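# Planner keeps taking the long way round, bimanual kitchen sim

**bzoega** (Bent Zoëga), 2/10/25

Right, I'm after a second pair of eyes before I throw my laptop in the canal. I've got the two-arm kitchen scene running in Genier, with our own planner on top (we call it Luvetton, don't ask), and the right arm is driving me round the bend. Ask it for a grasp on the little round thing on the cutting board and it'll wander off past the stock pot first, every other run or so. It gets there! It just takes 600 waypoints over something that should need 80.

I've already tried shrinking the collision padding and fixing the random seed. The seed makes it wrong in the same way each time, so at least I can reproduce it.
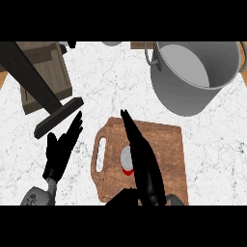

The other thing is that both arms share one planning group, so the left arm gets a say in everything. If I park it well out of the way the detours mostly stop, but then I haven't really got a two-arm planner, have I?

**lcropper**

Hiya Bent. What's your collision shape for the pot? If you've let the importer wrap it in a convex hull, the planner thinks it's a solid lump with a lid on, handles and all. Same with the slot in the cutting board, come to that. I lost most of January to this with a colander.

**bzoega**

It's a hull, yes. But the pot's up in the far corner, so I can't see why a fatter pot would make the arm go *towards* it?

**tinsnips**

I don't think it's the pot at all, sorry Lorraine. Shared planning group plus a joint-space cost, that's your trouble. The shortest path in joint space can look daft on the worktop. Split the arms, plan the right one first and treat the left as a moving obstacle.

**lcropper**

Splitting them is how you end up with two arms politely waiting for each other forever. We did it at Prevov and went back to one group inside a fortnight. I'd look at the T-shaped tool lying across the crate as well. If that's a hull it's a great fat wedge and the left arm has to swing wide of it.

**bzoega**

Ooh. OK, swapped the tool and the pot for decomposed meshes over lunch. Median is down to 54 waypoints on the good runs, but I still get the odd silly detour, roughly 40 in the last batch.

**tinsnips**

Those'll be your joint-space ones :) Turn up the weight on the shoulder joints and post the log.

**lcropper**

Still not splitting the group though, please! Bring the log to the Lund meetup if you can't get it to upload, I'll have my laptop with me.

**bzoega**

Will do. Weights first, then I'll try the split on a branch and post both logs tonight.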